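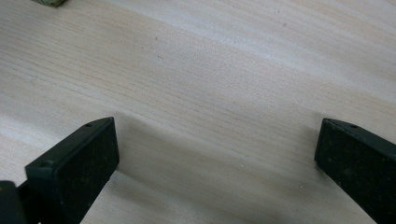
What grit should I stop at before putting hardwax oil on a pale wood tabletop?

Stop at 150 for most hardwax oils, or 180 if the maker's sheet allows it. Past that the surface is burnished and takes less oil, so the film wears through sooner.

mnkuna
That matches what I do, with one exception. End grain goes one grit higher than the faces. Otherwise it drinks more and dries a shade darker.

splinehead
Disagree on 150. On pale woods I can see cross-grain scratches at 150 as soon as there is a window at the far end of the room. I go to 220 on everything and have never had an adhesion problem. The last top I did was in November and it still beads water.

old_rasp
Beading water says little about wear. Put a plate on it every day for a year and look at the spot where the plate sits.

splinehead
It's a kitchen table. It gets plates.

mnkuna
Which oil, though? The two-part products cure harder and some of them are fine at 220. The single-part ones with more wax are not. Half the arguments on this board come from people comparing different products.

splinehead
Avitz single-part, matte.

q_matlala
I asked the original question. The top is a glue-up I bought from Marko, sold as sanded and ready to finish. No grit on the label. Do I need to sand it again at all?

old_rasp
Yes. Factory sanding is done on a wide belt and leaves straight scratches that line up with the feed direction. If the feed was with the grain you may not see them until the oil goes on. Pencil lines across the whole top, sand at 120 until they are gone, vacuum, then repeat at 150. Do not skip the vacuuming. One loose 120 grain under the 150 disc will leave curls all over.

mnkuna
I would start at 100 if there is any glue line you can feel with a fingernail. Then 120, then 150. Otherwise agree.

q_matlala
No ridge I can feel. Random orbit sander or by hand?

mnkuna
Random orbit to 150, then by hand with the grain at 150 again, block, light pressure. The hand pass removes most of the swirl.

splinehead
And this is where we part. A hand pass at 150 puts a deeper scratch in than the machine did. If you insist on stopping there, leave the machine finish alone.

old_rasp
Deeper, but parallel to the grain, where it doesn't show. I'll take that over swirl.

Strand_joinery
We finish tops for a living. Shop practice is 150 by machine, water wipe to raise the grain, dry overnight, then 150 by hand to knock the fuzz off. First coat thin, buffed off completely within 20 minutes. Most failures we get back for repair were too much oil left on the surface, whatever the grit.

q_matlala
Does the water wipe matter if the oil has no water in it?

Strand_joinery
It matters the first time someone cleans the table with a damp cloth. Raise the grain now or they will raise it for you.

splinehead
Fair point on the water wipe, I skip it and probably shouldn't. Still going to 220.

mnkuna
Do two offcuts then. Same oil, one at 150 and one at 220, wet glass on each overnight. That would settle it for that particular oil.

q_matlala
I have one offcut from the sink end. I'll tape it down the middle and do both grits on it. Will post when it has cured.

Nokuthula Matlala, Zarutberg

Contact the moderators | Copyright Zarutberg Woodworking Board | Back to top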